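4. Materials and Procedure

4.1 Setting

The study took place at the Skarnen Museum of Design, a mid-sized institution with a permanent collection of furniture, costume and poster art and a changing program of temporary exhibitions. Since reopening its west wing the museum has run evening drawing sessions in the galleries. The sessions are open to anyone with a ticket. No skill is assumed, and the museum supplies boards, pencils and paper. A teaching artist opens each session with a short warm-up, after which participants choose an object on display and draw it until the closing bell.

Earlier work on gallery drawing has mostly looked at school groups or at art students. Adults who come for a night out have received less attention, although they make up most of the audience for programs of this kind. They differ from students in ways that matter for the design of a study. They often arrive in pairs, they talk while they draw, and they leave when they feel like it. We therefore kept the normal format of the evening and fitted our measures around it.

Data were collected during the run of the exhibition Magalhães, which brought together stage costumes, printed posters and designer garments alongside small decorative pieces. The lighting in the exhibition was low to protect the textiles. Portable lamps were clipped to the drawing boards, and this was already the museum's practice before the study began.

4.2 Participants

A total of 600 adult visitors agreed to take part. All had bought a ticket through the usual channels and learned of the study at the check-in desk. They signed a consent form and filled in a one-page questionnaire covering past drawing experience, past visits to the museum and the reason for coming that evening. Visitors who did not want to take part joined the session in the same way as everyone else, and the teaching artist did not know who was enrolled.

Participants could hand in as many sheets as they liked, or none. We received 825 drawings. Sheets carried a code in place of a name so that they could be matched to the questionnaire. Participants who wished to keep their work had it scanned at the desk and took the original home.

4.3 Conditions

Sessions were assigned to one of 2 conditions. In the open condition, the teaching artist gave the usual warm-up, a set of quick gesture drawings from a poster near the entrance, and then sent participants into the galleries with no further instruction. In the guided condition, the warm-up was replaced by an exercise in comparing shapes. Participants were asked to find the largest simple shape in an object, to place it on the page, and to judge every smaller part against it before drawing any detail. The two warm-ups took the same amount of time and were led by the same artist.

The guided exercise is adapted from a worksheet developed for the Istero community art program. The original worksheet used vases and bowls. We found in piloting that adults with little experience treated these as a test of whether they could draw a symmetrical curve, and many gave up on the sheet before getting to the comparison of parts.

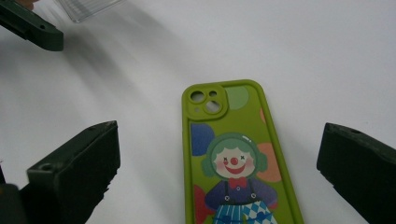
Museum drawing exercises tend to rely on objects that already look like art, and we wanted the warm-up to separate the act of comparing sizes from any worry about doing justice to a fine piece. Plain manufactured goods with a few clear parts suit this purpose. A phone case lying back up on a white table, such as the lime-green one in Figure 2, can be taken as a large flat shape with a raised, round-cornered square in its upper left corner. The square holds three round openings, and one of them is smaller than the others. A person drawing it has to decide how much of the back the square takes up, and then how the openings sit in relation to one another, before the thickness of the rim or the shine along its edge becomes a concern. The case also lies at a slight tilt, so its sides cannot simply be drawn parallel to the sides of the paper. The same decisions come up when drawing a costume on a stand, where the bodice, the sleeves and the trimmings have to be related in size before any stitching is drawn.

Once the warm-up was over, participants in both conditions had the same choice of objects in the exhibition. The teaching artist walked the galleries and answered questions when asked. In the guided condition she was instructed to keep her answers to matters of size and placement. In the open condition she answered as she normally would.

4.4 Scoring

Each drawing was scored by two raters with training in studio teaching. The raters worked from scans and did not know the condition. They used the Prornmont scale, which gives separate scores for proportion, placement on the page, description of surface, and completeness. Proportion was scored against a photograph of the displayed object taken from the viewing side marked on the sheet. Where a participant had not marked the viewing side, the raters chose the closest match from the set of photographs and noted that they had done so.

The raters first scored 100 drawings independently and met to discuss differences. Most disagreements concerned completeness. One rater had read unfinished areas as a choice and the other as a lack of time. We settled on a rule that blank areas count as incomplete only if an outline had been started inside them. The remaining drawings were then divided between the raters.

Drawings that showed another visitor or the room itself were kept in the data set but were not scored for proportion. Participants did this more often than we had expected, especially late in the evening, and we return to these sheets in Section 6.

4.5 Follow-up

Participants who had left an e-mail address received a short survey in October. It asked whether they had drawn anything since the session, whether they had visited any museum, and which object from the evening they remembered best. The last question was open. Answers were matched to the drawings to see whether the object named was one the participant had drawn. Spelling and partial descriptions were treated generously, so that "the silver jacket" counted as a match when the participant had drawn the only silver jacket on display. The survey closed without reminders being sent, in keeping with the museum's policy on contacting ticket holders.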